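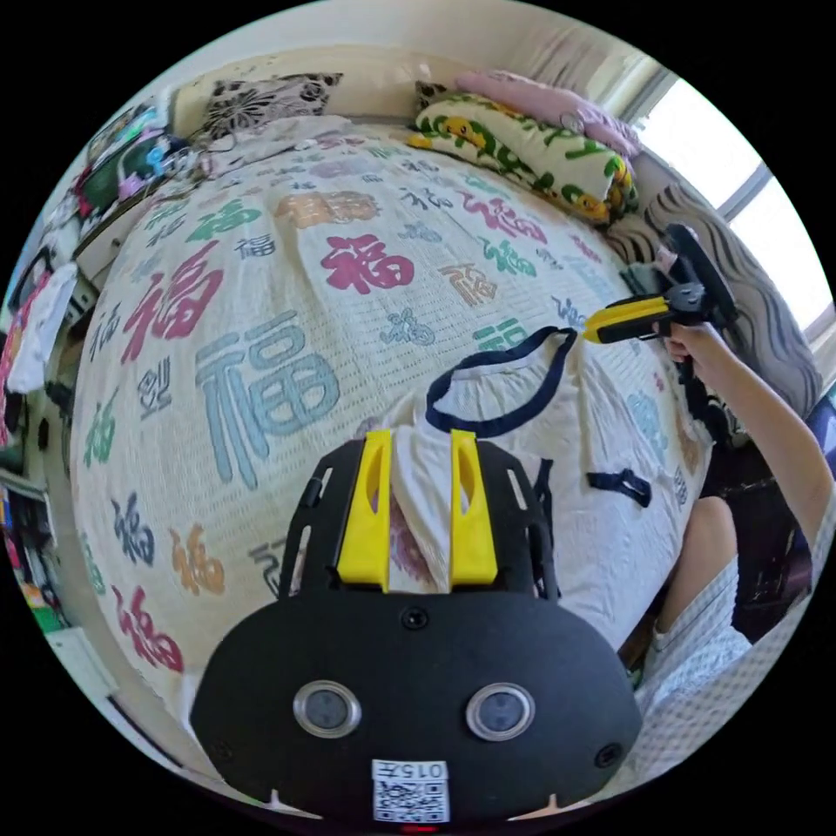
Cloth first, everything else after

Third page in the workshop tips series, this one on hand-held grippers and what we check before we spend a day recording with a pair. Written fast between batches, sorry for the typos. 13/02/2021.

Start with clothes on a bed. Mugs and blocks flatter any gripper. A thin top with straps will show you in ten minutes what a week of blocks won't. Soft surface underneath, fabric that slides, straps that go wherever they like.

Finger shape

Flat paddles — good for bunched fabric. Pinch a fold between the two yellow fingers, lift, done. Wide contact, the cloth doesn't pivot much. Bad at picking one layer off another layer, you nearly always get both. For single layers we use the Pinier tips, narrower, a bit of rubber on the inside edge. They mark light fabric if you squeeze hard so wipe them down between garments.

Straps and loops: come in from the side, tip pointing at the loop. From straight above you push the loop flat and then you are scratching at the bedspread for it. Sandro Ferraro disagrees and goes from above every time. His numbers are fine. Try both.

Two hands

One gripper pins, the other works. Decide which before you start and keep it that way for the whole garment. Swapping halfway is where the bad takes come from.

Keep the bunch small on the pinning side. Big handfull = you lose the edges and have to let go and start over.

Elbows in. If your forearm crosses the other tool the wrist view is all sleeve.

Labels

Every unit gets a number and a side. Left is 左, right is 右, same as on the stickers, don't re-label in English, we did that in September and ended up with two lefts in one kit. Scan the code before you put the thing in your hand, not after. Check the side again when you come back from a break.

Sticker goes on the face of the housing where you can read it while holding. On the underside it rubs off.

Cameras

Clean the lenses with a dry cloth, then look at the preview. Fingerprints show up as haze near a window and you won't notice until you're going through the files.

Daylight from the side is fine. Daylight behind the bed is harder — white cloth on a white background with a bright window past it, the exposure hunts. Steno controller lets you lock exposure, so lock it on the fabric with the gripper already in position. The Fontana one doesn't lock, it only has presets. Pick the second preset and close the curtain halfway.

Busy bedspread or plain one? Ran both. Busy prints are good for tracking, lots of corners to hold onto. Plain white sheets lost tracking 94 times over the test set, the printed spreads 6. Same operators, same garments. So leave the pattern on the bed. Don't iron it either.

Comparing two grippers properly

Same garment, same bed, same person, same hour of the day if you can manage it. Change the fingers OR the controller, never the two together.

Do the boring grip test first. Pinch, hold, count to five, let go. Then straps. Then a full fold.

Write down drops as they happen. On paper. Tape the paper to the wall.

Our set so far is 848 folds. 515 with the flat paddles, the rest with Pinier tips. Paddles win on tops and towels, Pinier wins on socks and anything with a thin strap. On pants there's nothing in it.

Weight matters more than I thought it would. Ubaldo Sala put a kitchen scale under all of ours and the Flostham came out heaviest by a good margin. You feel it in the thumb after an hour. Nice trigger though, the smoothest of the lot. If you have small hands borrow one before you order.

Small stuff

Spare finger screws in a jar with a lid. Not a saucer.

Charge both tools of a pair together, so they run down together.

Trigger squeaks: one drop of silicone oil at the hinge, work it twenty times, wipe. No spray, it gets on the lenses.

Slack in the fingers — check the slotted frame before blaming the motor. Usually a loose bolt.

Have a chair near the bed. Folding bent over for a whole morning is murder on the back, and tired people rush the last sleeve.

Lint in the finger gap throws off the zero. Old toothbrush.

Re-zero after every finger swap. Close fully, open fully, close again, then save.

Next page is towels and bedding, when the second set of Pinier tips gets here. If you've run the Steno with heavier fabric send me your grip settings, mine are still guesswork above a bath towel.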